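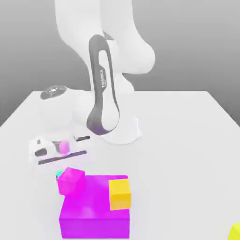
Franka arm over the magenta block, simulator view. Yellow cube on the right, tilted pink one on the left.

Workshop tips: trying out grippers before you buy one

So you want a robot arm to put things away for you. Join the club. Dues are payable in afternoons.

These are my notes from comparing two grippers and 5 controller settings, first in the simulator and later on the bench in the garage. The two grippers are the Borklow, with plain flat fingers, and the Satar, with padded ones and a price to match. Most of what follows applies to whatever you have bolted on the end of yours.

Start in the simulator

A simulated cube never rolls under the freezer. Mine have been dropped, flung and once launched clean out of the known world, and the repair bill so far is zero. Do all your foolish experiments there and save the sensible ones for the hardware.

Use loud colors. I started with tasteful gray blocks on a white table and spent a whole evening squinting at them. Magenta, yellow and teal are ugly together and very easy to tell apart at a glance.

Set the friction lower than you think it should be. The default made both grippers look like geniuses, and it would have made a pair of soup spoons look good too. Pankaj Katiyar, who lent me the Satar, runs his at half the default and swears at it a lot, but his real picks match his simulated ones better than mine did.

Put something tilted on the table

Squared-up cubes are the easy exam. Lean one at an angle on the corner of a bigger block and see what your gripper makes of it. The flat fingers like to catch an edge and spin the cube. The padded ones mostly forgive you. If everything in your house sits square to the counter you can skip this step, and I'd like to know how you do it.

Also try:
– a cube close to the edge of the block it sits on
– one small thing partly hidden behind another
– something rounded, with the fingers coming in from the side
– the same pick from the far side of the table

That last one was where the Borklow lost points. Its mount is wide, and on a long reach it bumps the neighbors on its way in.

Camera placement

One camera in front, low enough to see between the fingers, beats a lovely view from the ceiling. The overhead view tells you the gripper is over the cube. It does not tell you whether it's an inch too high, and you'll find out when it closes politely on nothing.

Check what the arm itself blocks. Run the whole motion slowly with your eye on the camera window and note every spot where the block you care about goes missing. Then move the camera, not the block. I moved the block for two weeks.

Controller settings

Change one number at a time and write it down. I kept mine on masking tape stuck to the monitor, in a system that made perfect sense in June.

Slow the last bit of the approach. Full speed is fine for crossing the table, but nearly all my knocked-over stacks came from arriving too briskly. The Thorlacius controller has a separate setting for this, buried under a menu called Comfort. The Bovgate one doesn't, so I put in an extra stop just above the target and let it crawl from there.

Grip force: go up until it holds, then up one more notch, then leave it alone. A foam block squeezed too hard pops out sideways like a watermelon seed.

The score, for what it's worth

I ran 74 picks with each gripper, same blocks, same starting positions. The Satar dropped 2. The Borklow dropped 8, and most of those were tilted cubes. For square things on a flat surface I couldn't see much between them – and the Borklow's fingers come off with one screw, where the Satar wants a hex key, a pick and the patience of a saint.

Odds and ends

Wipe real fingertips with rubbing alcohol before a test run. Sawdust is a fine lubricant.

Tape down the cable before you decide the wrist joint is faulty. I've returned one perfectly good cable guide over this.

Save your starting layout under a name you'll recognize. I own files called "blocks", "blocks new" and "blocks new REAL", and the one I want is always the fourth.

Next up is the sock drawer, once I've worked out how to simulate a sock.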